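Clirnon open day: two-arm tidying trials at Widatham

Members who came to the Clirnon open day at Widatham on 10th January saw the two-arm platform working through its litter-collection routine in the furnished bedroom. Jaanus Siliņa gave the introduction and took questions on grasp planning. The task is to clear mixed litter from carpet into a lined bin. Bottles, wrappers and paper scraps are used, as each calls for a different approach angle and closing force.

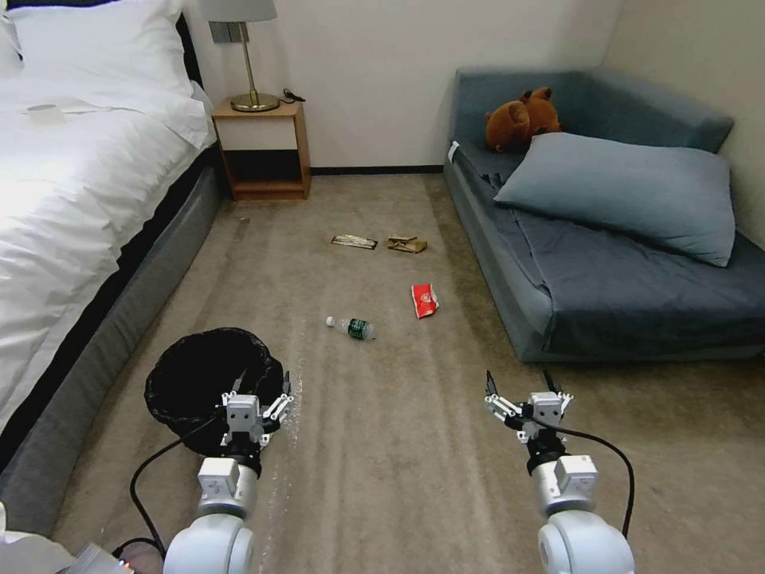 Grasp attempts are logged with joint positions and motor current. The log held 2217 attempts before the visit, of which 305 were on flat wrappers, still the weakest category. Siliņa put this down to finger thickness and the give of the carpet pile. Drarnell is machining a narrower fingertip, to be fitted in February.

Questions afterwards dealt mainly with cable routing and arm reach, which is almost 700 mm at full extension. Visits are limited to 8 people per session. Requests for the next one should go to the Paulauskas office, with any access needs stated.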